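Storage & Tidying > Plastic bins with oval handles, yes or no?

mopandbucket586
Right, I need opinions before I spend any more money. I'm finally sorting out the toy cupboard (it's been on the list since November) and I've gone for white plastic bins, the sort with rounded corners and an oval hole to put your fingers through. My sister swears by lidded boxes. I can't stand lids - they crack, they go missing, and the kids won't put them back on anyway.

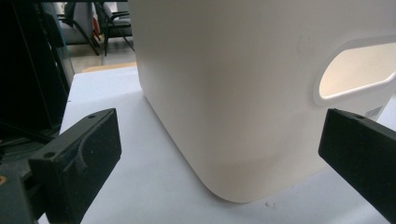 My one real worry is the barcode sticker. I've had them come off in shreds before and leave that grey gummy patch that picks up every bit of fluff in the house. Do you lot bother peeling them or just turn that side to the wall?

Trusel
Peel it. Hairdryer on low, lift a corner with your nail, go slowly, then a dab of cooking oil on whatever's left. I did all of mine one Wednesday evening in front of the telly.

fitzgerald_shelf
I leave mine on and I'm not ashamed! If you ever want another one the same you've got the barcode to hand. I spent weeks trying to match a bin I'd peeled, and ended up with three nearly-whites that annoy me every time I open the door.

Archana Dixit
Stickers aside, I'd think about the open top. Lovely for chucking things in, but dust gets in, and in our house so does the cat. What's going in them?

mopandbucket586
Balls, mostly. We've got balls all over the place, under the sofa, behind the bath, you name it. One's made it in so far, so only another 40 to go :)
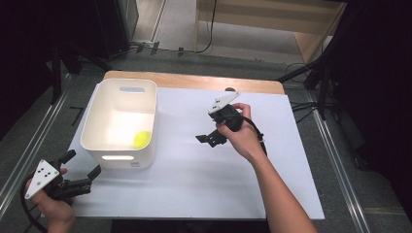
One ball in, oval handle at each end.

Omton
Can't agree with bins for balls, sorry. Net bag on a hook every time. A bin that size takes up half a shelf and the small stuff just rolls about in the bottom. And those handle holes are fine until somebody posts crayons through them.

Archana Dixit
Oh come on Omton, a net bag is a nightmare with small children, mine just hung off it until the hook came out of the plaster. The handles are the best bit! A little one can drag it to the rug and drag it back again.

mopandbucket586
Drag it back, she says. You've met different children. But yes, the holes won me over, I like having something to hook my fingers into when it's on a high shelf. 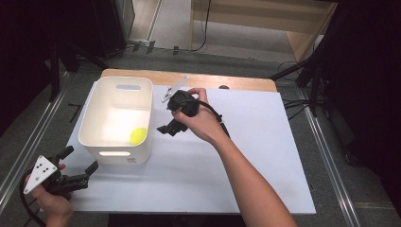
I do take the point about shelf space though. I measured up last night and if I turn the bins sideways I can get an extra one on each shelf, but then the handles face the wrong way and I'm back to scrabbling at the edges. Might move the jigsaws instead.

Trusel
Move the jigsaws. Jigsaws can live under a bed.

Omton
Still say net bag.

totum
Has anyone tried felt pads underneath? Mine scrape on the shelf and it goes right through me.

mopandbucket586
Not yet, but I've got some left over from the dining chairs so I'll give it a go and let you know.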